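Fair questions, my answers

I'm Kgomotso Pretorius and I run the little Lovham shop page (just me, plus a lot of tape). These are the things people write in about most.

How long before my order leaves?
Two days, usually. June is slower, I take a week off and go see my sister in Stunuvville! 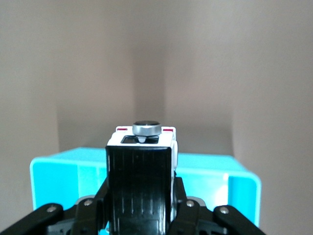
Can I change my address after I've ordered?
Email me before the label is printed and I'll fix it, easy. Once it's printed I have to void it and start over, so please put your order number in the subject line.

Do you combine orders?
Sure, if they're going to the same place. I refund the extra postage that night.

What if something shows up broken?
Keep the box, send me a note within 20 days and I'll replace it or pay you back, whichever you like.

Last updated 4/28/22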